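The Trouble With Authentic: A Willthorpe Cook on Regional Food, Tourists and the Word "Traditional"
6/5/19

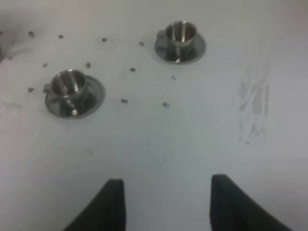
I went to Willthorpe expecting to be sold something. The town has spent the past few years telling visitors that it has a cuisine of its own, and the tourist leaflets at the station go on about smoked trout, barley dumplings and a dark plum cake as if people had been crossing oceans for them since the Middle Ages. So I asked to talk with a cook who has worked in the town for 20 years, and who agreed on the condition that I leave out names, the restaurant's included.

"You want me to tell you it's all made up," she said before I had taken off my coat. I said I wanted to know how much of it was.

"Some. The dumplings are real. My grandmother made them, and so did every woman on her street, and most of us kids hated them. They were gray and they sat in your stomach until the next day. What you get in town now has brown butter on it, and herbs, and it costs four times what it should."

Does she serve them that way? She does. "I have to pay the rent. And they taste better, I won't lie to you. I just don't write 'grandmother's recipe' on the menu. She would have thought brown butter was showing off."

The trout is a murkier business. The leaflet says it comes "from the waters of the Sanley valley," and I had driven along the Sanley that morning without seeing much in the way of water. She laughed at that. There is a fish farm up there, a decent one in her opinion, but it can't possibly supply every kitchen with the word Sanley on its menu. "Go and ask them where the fish comes from. Ask what day it arrived. If the waiter has to go find out, fine, that's normal. If he comes back and tells you 'local,' order the soup."

I tried it at lunch in two places. One told me the name of the farm and when the fish had been delivered. The other said "local." The soup was leek, and too salty.

Then there is the Fjeld, a sort of flatbread folded over soft cheese, which has its own stand at the April food fair and its own tea towel. According to the leaflet it is 200 years old. I asked the cook what she knew about it.

"I know I never ate one before I was grown up. Maybe they had it in the hills. People in the hills had all kinds of things and they didn't write them down. But 200 years exactly? Who was counting?" She thinks the bread itself may well be old, since anybody with flour and a hot stone could make it, and that the cheese filling came in when somebody had cheese to sell. She also eats them, she admitted, usually standing up and usually late at night.

I pushed her on this. If a dish is good, and local people eat it, does it matter when it started? She took longer over that one than over anything else.

"To me it matters if they charge you for the story. You come here, you pay for a nice flatbread, good. You pay double because of some shepherd who maybe never existed, then I have a problem with it. And the young cooks get stuck. They think they can't change anything. I had a boy in my kitchen who wouldn't put lemon on the trout because it wasn't traditional. I said, we've been able to buy lemons here for a long time."

She is harder on the visitors than I expected. They arrive with a list, she said, eat three things in one afternoon, take a bite of each and leave the rest. Her advice is to stay over, skip the main square, and take the bus 10 miles out to Grenden, where the cooking is plainer and the portions are what she calls "for people who have been outside." I asked what was good there.

"Cabbage. I'm serious. Cabbage with caraway and a bit of bacon, cooked until it's nearly brown. You won't see it in the leaflet. It doesn't photograph well."

I took the bus. The cabbage was sweet and smoky and slightly burnt at the edges, and it came with more potatoes than I could finish. The menu made no claims for it at all, although there was a stack of Fjeld tea towels for sale next to the register.

As for the plum cake, the cook had only one thing to say. "It's dry. It was always dry. That part is authentic." I bought a slice at the station anyway, and she was right about it.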